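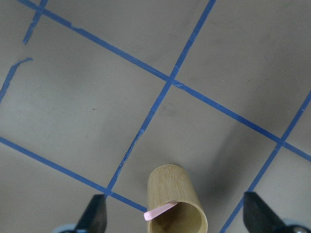 What does Sumby House Plans do?

We draw and check plans for houses, extensions and garages, and we sell a small range of ready-drawn designs that can be altered to suit a plot.

The business started as a drawing service for two local builders and now has 11 people. Most of our customers are building one house, once, for themselves. They come to us with a plot, a rough budget and often a sketch of their own. We turn that into drawings a builder can price and work from.

Our ready-drawn designs

There are 272 designs in the catalogue. The smallest is the Elley, a one-bedroom bungalow of 600 square feet. The Severo is a three-bedroom house of 1,638 square feet with the stairs at the back and a utility room off the kitchen. Every design can be mirrored, and most can take a garage on either side. We add new ones each September and drop those that have stopped selling.
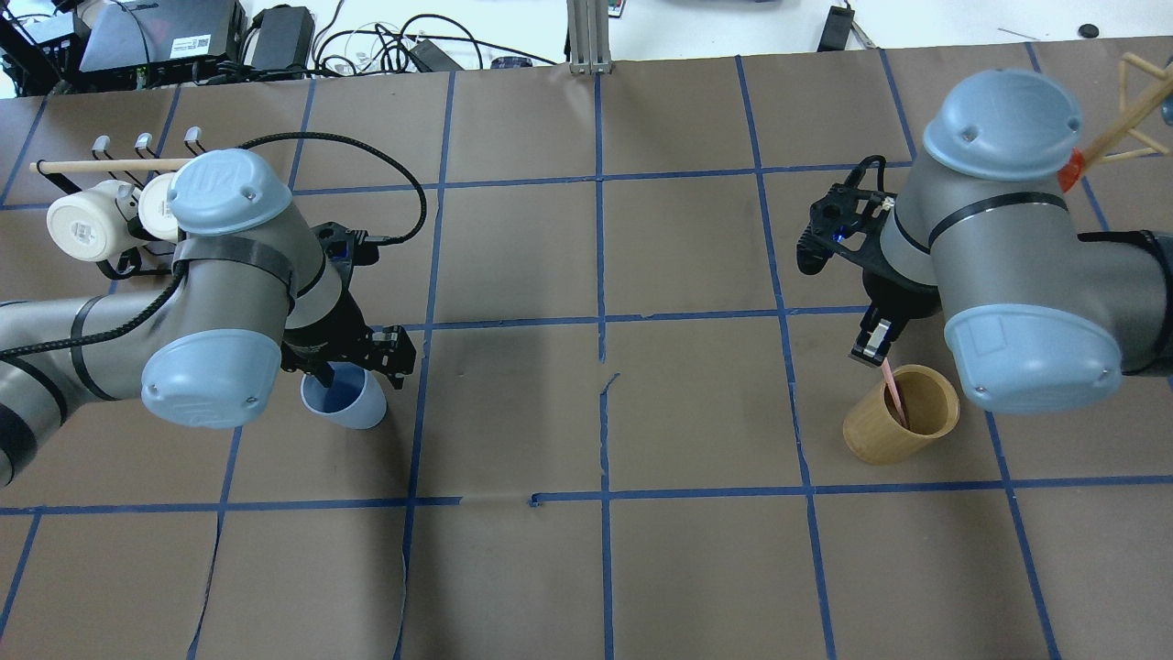
A first meeting takes an hour and a half and is mostly talk about how you use the rooms you have now. We ask where coats go, who cooks, and whether anyone works at home. Small things matter here -- a mug rack needs a bit of worktop, and so does the kettle, and a kitchen drawn without room for either will feel tight from the first morning. After the meeting we send a written summary and a fixed price for the drawings.

Changes to a plan are free until you approve the layout. After that we charge by the sheet, and the rates are set out in your quote. Structural calculations are done by an outside engineer, who bills you directly. 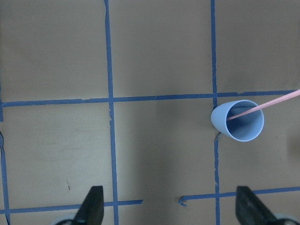
Where we work

Our office is on the first floor of the Figueiredo Building, above the tile showroom. The entrance is at the side, and there is a lift. We are open from 8.30 am to 5 pm, and closed for lunch between 1 and 2. Visits are by appointment, as we are often out measuring.

We do not build houses or recommend one builder over another. If you already have a builder, we are happy to send drawings straight to them.

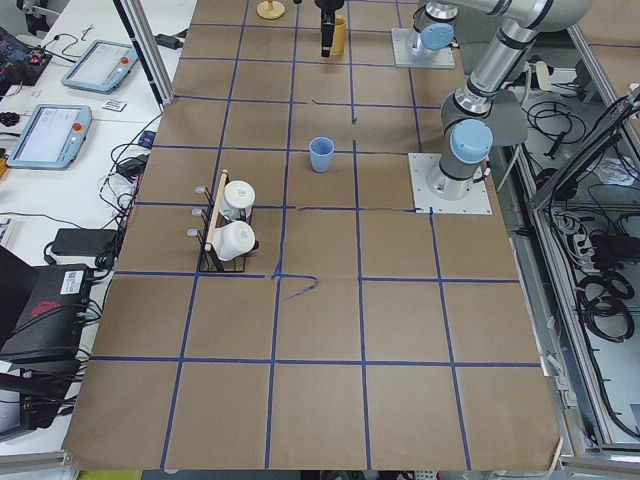
Worktable with the grid laid out on brown paper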